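Vevmont -- a website template for studios, small shops and portfolios

README, last edited Jun 4, 2025

Vevmont is a one-column template with big photos, wide margins and very little else, and we love how it's come together! It started as the site for a print studio called Pruvton and kept growing until it made sense to share it.

What's in the download
2 home page layouts
Gallery, journal, shop and contact pages
A style guide page (start there, it saves so much time)
74 line icons, all SVG

Getting started
Unzip the folder, open settings.json and put in your site name. Colors live in the same file. Change "accent" and every button, link and divider follows along -- it's really fun to play with. Headings use Itia and body text uses Javier. Both font files are in /fonts.

The gallery takes pictures of any shape. Mix them freely and the grid sorts itself out.
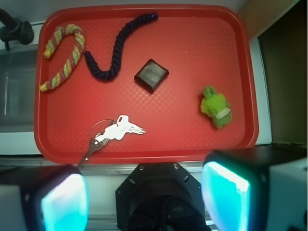 Lungile Sibiya wrote in to say the grid left a gap under the last row on her tablet, and that setting "fill" to true in the gallery block fixed it. Thank you! As of the May update that's the default, so if you're on an older copy, either change it by hand or grab the new gallery.css.

Captions
Every gallery item can carry a caption. Keep it under 60 characters if you want it on one line on phones. Longer ones wrap nicely too, they just push the next row down a bit.

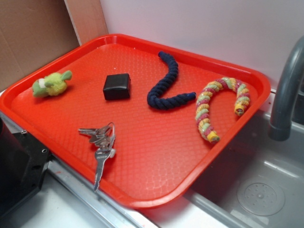 Red-orange tray by the sink. Caption style: small, left.

Full-width block
Drop this one anywhere between text sections. It ignores the page margins, so use your largest files, and set the focus point in the block options if the crop lands somewhere odd.

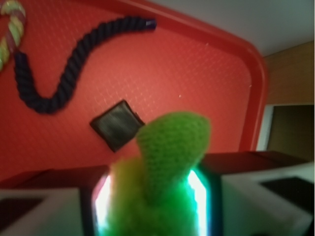
Dark twisted rope on red. Caption style: small, centered.

Known issues
Sticky menu flickers in some older browsers
Shop page needs a manual refresh after you change currency

Credits
Design: Ayanda Mthembu
Code: Ruan Coetzee, Unathi Pretorius
Icons: Mandla Steyn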